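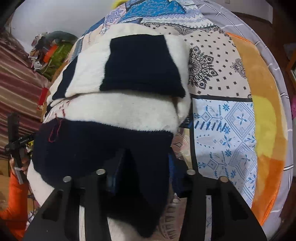
The hand-held gripper coming up to a black-and-white plush on a patchwork quilt.

How to run a gripper table at your open day

We had our first try-it-yourself gripper table at the Nollell open day this spring, and I can't recommend it enough! Visitors loved getting their hands on the tool, and setup took us 21 minutes once we had the order right.

1. Pick soft, bulky things first. A big plush is perfect for beginners – it squashes, it forgives a bad angle, and kids go straight for it. Save keys and pens for the second round.

2. Lay out a quilt or blanket. Fabric stops things from sliding away, and a busy pattern makes a nice challenge for anyone who wants to watch the recording later.

3. Check the fingers before doors open. Squeeze and release a few times. If one side lags, tighten it now.

4. Show one slow pick yourself. Come in low, line up the fingers on either side, close, lift, pause. Then hand it over and stop talking (hard for me, I know).

5. Keep the cables on the side of your free hand and tape down whatever reaches the floor.

6. Name your recordings as you go. We use the visitor slot plus the table name, so ours began with Mirkine-1112. Sorting 200 clips afterward with no names is a miserable way to spend a Wednesday.

Swap the objects every hour or so. The plush can stay out all day.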